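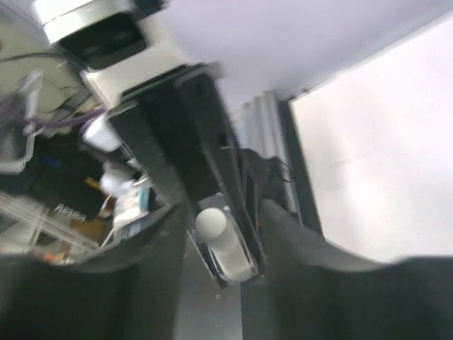 Page last changed: October, 9:40 pm

Lodstead Allotment Growers – minutes of the October meeting

Hi all, Fanni Gulyás typing these up, from my own scribbles and a voice memo that mostly picked up the kettle. Norbert Szekeres was in the chair. We started at 7:10 pm because the hall key wouldn't turn again, and I've written to the parish office about it (second time this year!).

Last month's minutes

Agreed, with one correction. I had written that the Marquez pears were going along the north fence and it's the south fence. Sorry, everyone, and especially sorry to the two people who had already started digging.

Water

This took up most of the evening. The tank by the Treltlow gate holds 1000 liters when it's full, and in August it was empty by lunchtime more days than I'd like to count. Norbert had two prices for a second tank of the same size. The cheaper one is 900 dollars delivered and the other is a fair bit more but comes with the stand. We went back and forth on the stand for ages. I said we've got a perfectly good pile of railroad ties behind the compost bays, and then somebody pointed out that the pile is mostly holding up the compost bays, so that was the end of my idea.

We voted for the cheaper tank with a stand built by us in the spring. Norbert will order it once he's checked whether the truck can get down the lane. Until then please keep to the evening watering rule, and please, please turn the tap all the way off. I walked over there last week and it was running into the path.

Plot rents

Rents stay at 29 dollars a half plot for next year. There was a suggestion to charge extra for sheds and it got a very frosty reception, mostly from the people with sheds. We may look at it again after the tank is paid for. If you haven't paid for this year yet, you know who you are, and so do I – come and find me, I can take it in two lots.

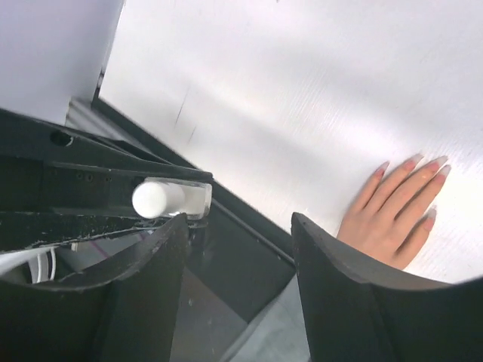 A hand on the white surface, with a small white bottle to the left.

Seed order

The joint order goes in to Nadska at the end of the month. We need to spend 200 dollars to get free shipping and we're nearly there, so have another look through the catalog and get your list to me. I'm putting myself down for the purple beans again even though the pigeons had every single one of them this summer. Last year's mix-up with the leeks came from people writing just "leeks" on the sheet, so full names this time, and the packet size too. I'm not phoning all of you at dinnertime to ask which ones you meant.

Garlic is separate. Norbert has a friend with spare bulbs and will bring a crate to the next meeting. Bring your own bag.

Compost and bonfires

The left-hand bay is finished and can be used. The middle one is still cooking and should be left alone, and new stuff goes in the right-hand bay only. No bread, no cooked food, and no more avocado pits (I've pulled out a bucketful and they looked exactly the same as when they went in).

On bonfires we didn't settle anything. Half the room wants one big fire in November and the other half would like none at all, on account of the houses on the Treltlow side and their laundry. I suggested asking the neighbors, and got the job of asking the neighbors. I'll report back.

The Lodstead show

Lovely turnout for the September show and a big thank you to everybody who baked. The heaviest squash class caused some grumbling again, so next year stalks get trimmed before weighing. We also agreed that jam needs a label with the fruit on it, after the business with the green one. Norbert would like someone else to run the tea table. He has done it for six years and he'd like to see the flowers for once. No takers yet.

Any other business

The strimmer is back from repair and lives in the locked shed. Sign it out in the book, fill it up before you put it away, and don't lend it to your brother-in-law.

Somebody has left a pair of good green gloves on the hook by the notice board. They've been there since June and I'm having them if they're still there at the next meeting.

The path by plots seven and eight is getting slippery. Wood chips were offered by a tree surgeon in the village and we said yes please. We'll need wheelbarrows and a couple of hours from whoever is free, and I'll send a message around when they're dropped off.

Closed at 8:55 pm. Next meeting is in November, same hall, 7 pm, if the key works. Norbert is bringing the garlic and I'm bringing the ginger cake.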